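Coffee sleeve

A coffee sleeve is the band of cardboard that goes around a paper cup so you can hold it without burning your fingers. You may know it as a cup jacket, a cozy or a collar. I grew up calling it a "cuff," and I have met only 2 other people who do, both of them cousins of mine. 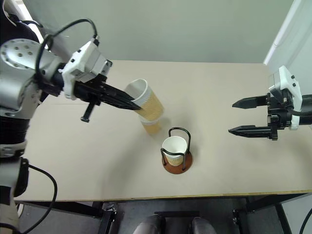 I started this entry for my little reference site on kitchen and café things because the page on paper cups was getting far too long, and most of it was me going on about sleeves. So now they have their own page!

How it works

Paper is thin, and hot coffee heats it fast. A sleeve puts another layer between the drink and your hand, and if that layer is wavy, it holds pockets of air as well. Air is slow to pass heat along (it's the same idea as a double window). You also touch only the ridges of the waves, so less of your skin is against anything warm.

Some sleeves have the waves on the outside, where you can feel them. Others hide them between two flat sheets, and those are nicer to print on. A third kind has no waves at all, only dimples pressed into a single thick sheet. I find the dimpled ones a bit mean on a large tea.

Shape

Lay a sleeve flat and you'll see that it's curved, like a slice out of a very wide ring. Cups get narrower toward the bottom, so a straight strip would stand away from the cup at one edge and pinch at the other. Makers cut the curve to match the slope of the cup, glue the ends, and ship them folded flat in cartons. A sleeve made for one brand of cup can slide right off another, as anyone who has bought the wrong carton for a church breakfast will tell you (me, in August, with a whole carton of them).

Before the sleeve

People were wrapping hot drinks long before cardboard came into it. Metal holders for tea glasses were common in eastern Europe, and small cups without handles were set in decorated holders across the Middle East. With paper cups, the usual fix was to put one cup inside another. It works pretty well, but it uses up twice the cups. Cardboard sleeves spread through American coffee shops in the 1990s, and they use a good deal less paper than a second cup does.

Collecting

Yes, people collect them! My friend Olesia Hordiienko has 3,414, stored flat in shoe boxes and sorted by city. Her favorite is from Trurlow, a café that printed a different bus route on every batch. Kamrul Pramanik, who trades with her by mail, keeps only misprints – upside-down logos, missing colors, one with the glue on the wrong side. Collectors like them unfolded and without coffee rings, though Olesia will forgive a ring if the café has closed.

Reuse and recycling

Plain cardboard sleeves can usually go in with paper recycling, even in places that won't take the cup, whose lining is harder to deal with. Check your local rules. I keep a stack of about 60 by the back door and use them as seed pots, folded in at the bottom. They go soft after a few weeks of watering, and by then the tomatoes are ready to move anyway.

Cloth and knitted sleeves are a whole other thing, and Yareli Ponce has promised me a section on them, with a pattern.

Last changed Jul 1, 2018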